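Forschung > Tourismus und Stadt > Sicherheitsempfinden
Lesezeit: 2 Minuten

4.2 Wahrgenommene und erfasste Sicherheit im Altstadtgebiet

Für die zweite Teilstudie wurden 294 Reisende befragt, die mindestens eine Nacht in einer Unterkunft der Altstadt von Soltton verbracht hatten. Die Erhebung fand im September statt, jeweils zwischen 16 und 22 Uhr, und wurde von Aicha Younis und Zuleica Fontes vor Ort koordiniert. Der Fragebogen folgt der Fassung von Belhaj und Lahlou, ergänzt um Angaben zu nächtlichen Fußwegen und zur Nutzung öffentlicher Verkehrsmittel.

Die Befragten schätzten das Risiko eines Taschendiebstahls deutlich höher ein als das eines körperlichen Angriffs. Am häufigsten genannt wurde der Platz vor dem Bahnhof, gefolgt von der Uferstraße im Viertel Brorkar. Wer zum ersten Mal in der Stadt war, mied diese Orte nach 22 Uhr öfter als Wiederkehrende. Ein Zusammenhang mit dem Alter ließ sich nicht nachweisen.
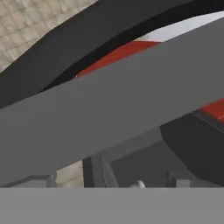

Abbildung 1

Die Anzeigendaten ergeben ein anderes Bild. Im Umkreis von etwa 200 Metern um den Bahnhof wurden im Erhebungsmonat 13 Diebstähle zum Nachteil von Reisenden erfasst, an der Uferstraße dagegen keiner. Der schlechte Ruf der Uferstraße geht nach unserer Einschätzung auf ältere Reiseführer zurück, in denen sie weiterhin als problematisch geführt wird — auch nach dem Umbau der Beleuchtung.

Einschränkend ist festzuhalten, dass viele Diebstähle nicht angezeigt werden, vor allem bei kurzer Aufenthaltsdauer. Mehrere Befragte gaben an, den Verlust erst nach der Abreise bemerkt zu haben. Die Unterkünfte im Viertel Soliman konnten nicht einbezogen werden, weil dort keine Zustimmung der Betreiber vorlag. Für Hinweise zur Gewichtung der Stichprobe danken wir Alistair Buchanan. Die Auswertung nach Stadtvierteln folgt in Abschnitt 4.3.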